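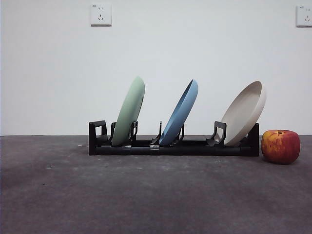
Resetting the plate cell after a bad week

Filed under: Workshop notes, Robot arms, Maintenance

Search this site Search

The arm in my plate cell had been missing slots since Wednesday. It would pick a plate fine, swing over to the rack, and come down on top of a clip. I spent an evening going through the setup and wrote down what I did, mostly so I can find it again.

First I checked the rack. Mine is black tube joined with short sleeves, and the sleeves work loose. Two of them turned by hand. I pulled them apart, wiped the ends, pushed them back together and put a wrap of tape inside each one. Then I set the rack back parallel to the wall and loaded the green, blue and off-white plates by hand to see how they leaned. They all lean right, toward the tall end post. The program has to allow for that, and my old one didn't. It was releasing each plate as if it would stay straight up.

Next was the base of the arm. Four bolts, and one was loose enough to turn with my fingers. I tightened them in a cross pattern and ran the arm to its home position. It came back 4 mm off from where I had it marked in August, so every point I had taught it since then was suspect.

I retaught the slots from scratch, left to right. I also slowed the last part of the move to 35 percent and had the gripper wait two seconds before it backs away. It makes the cycle longer and I don't care. The apple stays on the floor past the end post. It is my second pick target, and I taught that point last.

Zoriana Derkach wrote to me after the last post and suggested replacing the finger pads before touching anything else. She was right that they were worn. I had a spare pair from Brivier in a drawer and put those on, then checked the grip width again on all three plates.

After that I ran 24 cycles and it missed one, on the blue plate. I moved that release point a little to the left and will run another batch this weekend. If it still misses I'll look at the wrist joint, which has some play in it.

3 comments 11 shares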